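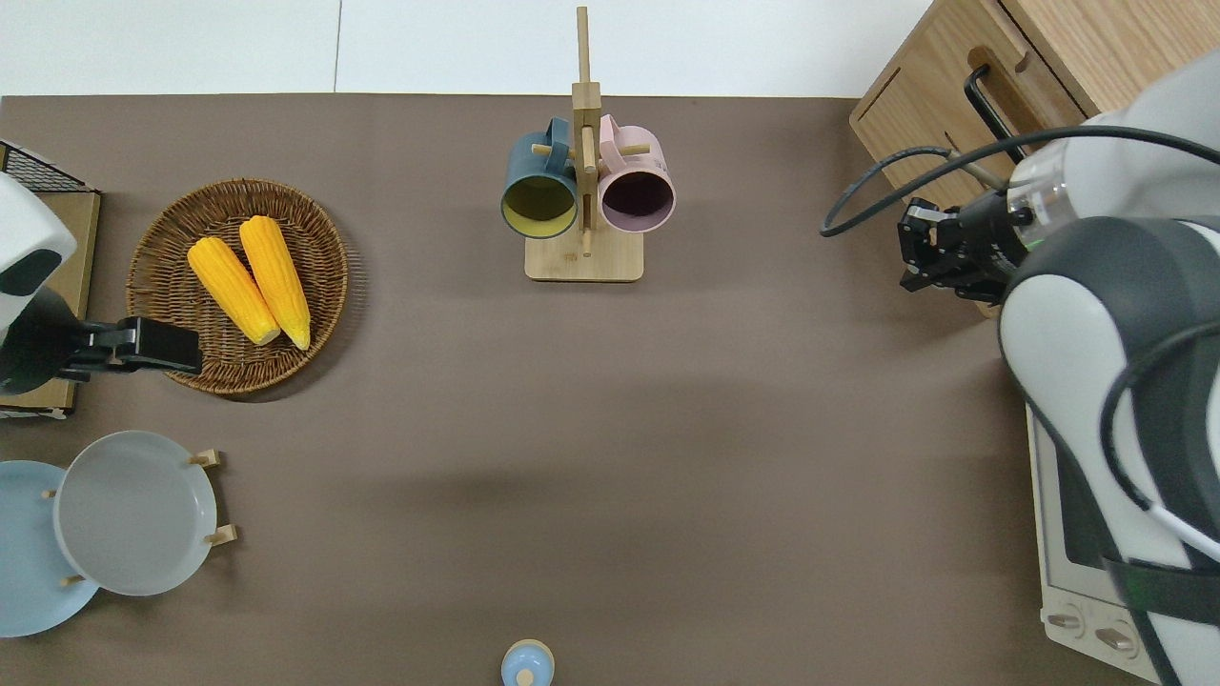
Can a robot do my kitchen chores yet? Questions we receive often

Can it put away the dishes?
Partly. Plates that stand in a rack and mugs that hang on pegs are good objects for a gripper with two fingers, as each one has its own place. A full sink is still too difficult for our arms.

Can it handle food?
Firm food, yes. An ear of corn in a low basket can be picked from above. For soft fruit we do not give any promise.

Why are there two arms?
Many chores need one hand to hold and one hand to work. Opening a lid over a bowl is a typical case - with one arm the bowl slides away.

How fast is it?
Slow. In our July trials at Prilumach, one mug took longer than a person needs for the whole rack. We made 600 attempts with mugs, and 400 of them finished without help.

Can I leave it alone at home?
No. A person must stay near the stop button during all the work.

Does the same system work in a shop?
For packing small boxes it is closer to ready than for the kitchen. The boxes are alike and the table does not change from day to day.

When can I buy one?
We do not sell to homes, and we have no date for it. Workshops can write to us for a trial.

Last change: August 2021

Related
Stoneo: folding towels with two arms
Humar table, notes on setup
Guo gripper: cleaning and spare fingers
What we learned from 3000 plates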